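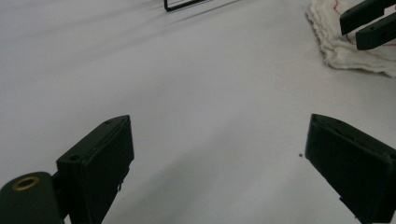 Can you build a robot at home that folds a towel? You can build one that folds a towel badly, on a table you already own, if you have a spare room and a very patient household.

I've been at it since January, and I'm writing this with a screwdriver in my lap and a washcloth over my shoulder, so you can guess how it's going. It's going great! Sort of.

The idea came from an open evening at the Mekstead workshop, a shared space behind the old feed store where you pay by the month and get a shelf, a door code and access to two printers that both have moods. One of the members had a gripper out on the bench, the kind you hold in your hand and squeeze, with printed fingers and a camera looking down over them. You do the chore yourself with the tool in your fist, over and over, and the recordings go into training the arm that will do it later. I squeezed it once and wanted a pair.

So I printed a pair. Then I printed them again, because my first fingers were too smooth and too springy and the cloth just slid out like a wet fish. The second set came out in a green so dark that everybody calls it black (I've given up arguing). Each finger is blocky, wider than you'd expect, with a flat inner face and plain screw holes so I can swap it out when I crack one. I crack a lot of them. My advice is to print spares while you sleep.

Metal where things turn, plastic everywhere else – that's my whole design philosophy. I had a plastic-on-plastic pivot for the first month and it wore itself oval. A bag of bushings from Schmieder fixed it in one evening, and I was so pleased that I opened and closed the thing all through dinner.

Now, towels. I figured cloth would be the easy part. You can't break it! But a towel never lies down the same way twice, and a thick white one on a white table is about the meanest thing you can put in front of a camera. The edge melts into the tabletop, the shadows look like folds and the folds look like shadows. A towel with a bit of red stitching helps me see what I'm doing, and I suspect it helps the software too, though I haven't proved it.

Using two grippers at once is its own skill. My left hand wants to pinch whenever my right hand does. I spent an entire session pulling the same corner in opposite directions and laughing too hard to stop. What finally worked was slowing way down, one hand parked over the cloth while the other goes in low and flat.

I do 20 folds in a sitting and then my thumbs quit. The friendly folks at Brorncombe, the next workshop over, told me to aim for 3000 before I expect anything sensible from the arm, and 4000 if I keep changing towels. I keep changing towels. My arm is a secondhand Pindton with a squeaky shoulder, and last night it took hold of a corner, lifted it, carried it halfway across and let go. I yelled so loud the dog left the room.

Next up is a softer pad for the inner faces, and after that maybe a T-shirt.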